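Left arm drops out halfway through the coffee task, anyone else?

Vemby_Ted
Posted at 21:14

Hi all, Teodor Onu here, long-time reader and very happy new owner of a two-arm setup! I've been teaching it to make coffee and I'm having the best time with it. One problem though. The left arm keeps faulting on its way to the glass. No bang, no grinding, it just stops dead and the Zendix controller shows error 57. The right arm carries on as if all is well, capsule in hand, and that's the bit I don't like.
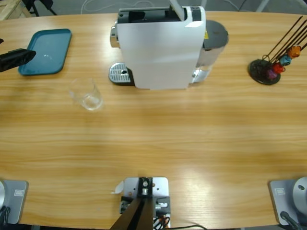 I've had it nine times in 50 runs now, always with the left arm stretched out and never when it's tucked in near its base. Restarting clears it. Firmware is build 843. Any ideas before I start taking things apart?

curnis_fan
Posted at 21:40

Lovely project! 57 on mine was a lost connection to one joint. Check the cable at the base of the arm. If it's pulling at full reach you'll get exactly this. Mine needed a bit more slack and a proper clip.

hobnob
Posted at 22:02

Don't agree, sorry. A bad cable faults all over the place. Faulting only at full stretch sounds like the supply sagging under load. Put a meter on the 24 V line while it reaches.

curnis_fan
Posted at 22:09

Or the cable only gets tugged at full stretch! Same symptom. But yes, measure it, it takes two minutes.

Valcárcel
Posted at 22:31

Whichever it is, please sort the other thing first. If one arm faults, both should stop. You've got hot water and a glass within reach of an arm that doesn't know its partner has gone. Link the two stop circuits, and don't do it in software.

hobnob
Posted at 22:38

Bit heavy for a hobby bench? A software stop is fine at those speeds.

Valcárcel
Posted at 22:45

Fine until the software is what's crashed. It's one relay and an evening's work.

Vemby_Ted
Posted at 23:20

You lot are brilliant. Metered it and the supply doesn't budge, so sorry hobnob! Wiggled the plug on the left arm by hand and got error 57 straight away, three times running. New lead ordered. I'm going with the relay as well, and no more runs until it's in.

hobnob
Posted at 23:26

Fair enough, cable it is. Still think the relay's overkill. Post the wiring when it's done though, I'd like a look.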